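What I Learned Making a Budget for a Second Arm

I promised in May that I would write up how the shopping went, and then I kept putting it off, partly out of laziness and partly out of embarrassment at how wrong my first spreadsheet was.

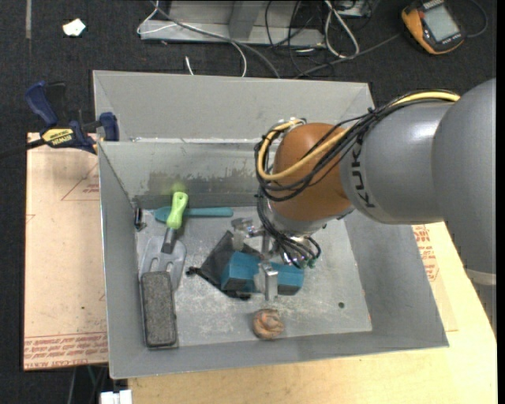
Boris Vávra wrote back within the hour after I sent that first spreadsheet around, and his whole reply was that I had priced an arm and forgotten to price a cell. He wanted to know where the line for the controller was, and the line for cables, and whether I had asked anyone how long a gripper takes to come back from repair. I had not asked anyone. I went and made a cup of tea and read his note again, and then I deleted the column headed "Total" and started over.

So this is going to be a long one, and I hope it saves somebody a few evenings. We do bin picking, mostly with mixed household things, spatulas and blocks and whatever else will sit on the bottom of a metal bin, and we have one KUKA arm doing all of it. The plan for next year is a second station beside it. I was handed the job of working out what that would cost, I think because I once said in a meeting that it couldn't be that hard.

The arm itself

Everybody starts here, me included. It is the biggest number on the page, so it feels as if you have done most of the work once you've filled it in. I asked three dealers for quotes. Brovel came back quickest, with a very friendly two-page letter that left out the teach pendant. Redine took much longer but sent a proper itemized list, down to the mounting bolts, and the person on the phone stayed on with me for ages while I asked beginner questions. Hollmann only wanted to sell us a complete package with a fence, a table and an installation visit, and I was rather snooty about that at first. I am less snooty now!

If you take one thing from this section, ask for the quote line by line. The Brovel letter looked cheaper until I added back the pendant, the longer connecting cable and the shipping, and by then it had drifted past Redine's. I don't believe they were hiding anything. They answered the question I asked, and I had asked a sloppy one.

We also talked for a good while about buying used. There are nice refurbished arms out there, and I got quite attached to one of them (I had the listing open in a tab for most of a month). What put me off was the controller, an older generation than ours, so we would have had two sets of software to look after and two lots of spare parts on the shelf. Somebody with more patience than me could make it work, and I'd love to hear about it if you have.

The gripper, and then the other gripper

I had put down one gripper. Boris put down two, and underneath he had typed "and fingers" with no number next to it, which I took as a hint. Fingers wear. They get bent on the edge of the bin, or someone wants a longer pair to get at thin things lying flat against a wall, and suddenly you are paying a machine shop for a small job in a hurry. We now keep a line for 5 spare finger sets a year across both stations. I would have laughed at that in the spring.

The lead time matters as much as the price. Flekel, who we'd like to use for the gripper, quoted 7 weeks for delivery and would not promise the same for a repair. I like the Flekel one very much, it's sturdy and easy to take apart, but a station with no gripper is an expensive coat rack. So a second one went on the list, and I've stopped feeling guilty about it.

Cables, hoses and things that hold cables

I could write a whole post on this and perhaps I will. On our current arm the wiring runs along the outside, over the forearm and across the wrist and down to the tool, and it all needs enough slack to move with the joint without catching on anything. My original budget said "cables, misc." with a figure beside it that I'm not going to repeat. When I finally went through the setup with a notepad and wrote down everything we would have to buy again, I ended up with 23 separate items. That includes power, signal, network, the extension for the pendant, and all those sleeves and ties and clips that cost very little each and somehow add up to a decent bicycle.

Do the notepad walk. Do it slowly, with a cup of something, and follow each cable from one end to the other with your finger while the power is off. I found a connector I'd never noticed before and had to ask what it was for.

Table, bin and clamps

My favorite part of the budget, because it's the part where you can still be thrifty. A good solid wooden top will do for us again, and a metal bin with sloping sides is a humble thing to buy. Bins do take a beating — ours is scratched all over the floor and stained along the back wall — so get a spare of the same kind at the same time. If the shape changes by even a little, you will be redoing your limits and your approach angles, and that costs more in hours than the bin did in money.

We hold things down with bar clamps, the ordinary Irwin sort, and I had a line in the first draft for a custom fixture plate to replace them at the new station. It was a lovely drawing. Then I looked at the price and crossed it out and wrote "clamps" instead. The plate can come the year after, once we know where everything wants to sit.

The objects in the bin deserve a line too, by the way. They are cheap, kitchen utensils and blocks and odds and ends, but you want duplicates if you plan to compare one station with the other, and the particular green spatula you bought last year may well be gone from the shop when you go back for more. Buy a few at once and label the box.

People's time

This was the biggest hole in my plan and the one I'm still least sure about. I had written down nothing at all for setup. Redine suggested 2 weeks for getting an arm unpacked, bolted down, wired and moving safely, and Boris thinks that's hopeful for a group that also has its regular work to do. Then there's the safety assessment, training for whoever is going to run it, and the slow business of teaching the new station what the old one already knows. Here the Hollmann package began to look a lot more sensible, since the installation visit is in the price and somebody else carries the heavy bits.

Where we've ended up, for now, is the arm and controller from Redine, grippers from Flekel, and table and clamps from wherever is cheapest. I asked Hollmann if they'd sell us the installation visit on its own, and they are thinking it over. The budget goes in for approval next month with a cushion on top, and I've had to defend the cushion more than anything else on the page.

If you've set up a second station next to a first one, please do leave a comment and tell me what you forgot. I'm especially curious how people split the spares between the two, and whether you bought the second pendant or just made do with passing one back and forth across the room.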